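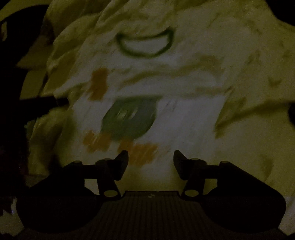 Drawing club at Prenville started up again after the holidays, and I've finally got round to making a page for it! We meet in the back room on Tuesdays (tea first, always tea first) and the first session back was all about crayons. Plain white paper, a handful of colours, no rubbers allowed. I'm very fond of the solid green oval in the middle, especially the lighter streaks where the crayon has skipped over the folds, and the orange scribbles round it really make it sing. Candela Cabello thinks the green crescent up near the top is a smile. I say it's a bowl, and we've agreed to leave it there.

The crumpling is lovely to work with, by the way. Scrunch a sheet up, open it out again, don't smooth it too hard, then rub the side of the crayon across and see what the creases do. Press harder if you want a proper block of colour. Arvid Lunde does his with the paper wrappers peeled off and gets through crayons at a terrifying rate, so we've bought in a box of 155 for the term.

Next time we're trying crayon with a thin watercolour wash over the top, so bring an old shirt. It's £2 on the door and that covers your paper and a biscuit. More pictures to come once I've sorted through them all!

Page updated Tue 24 January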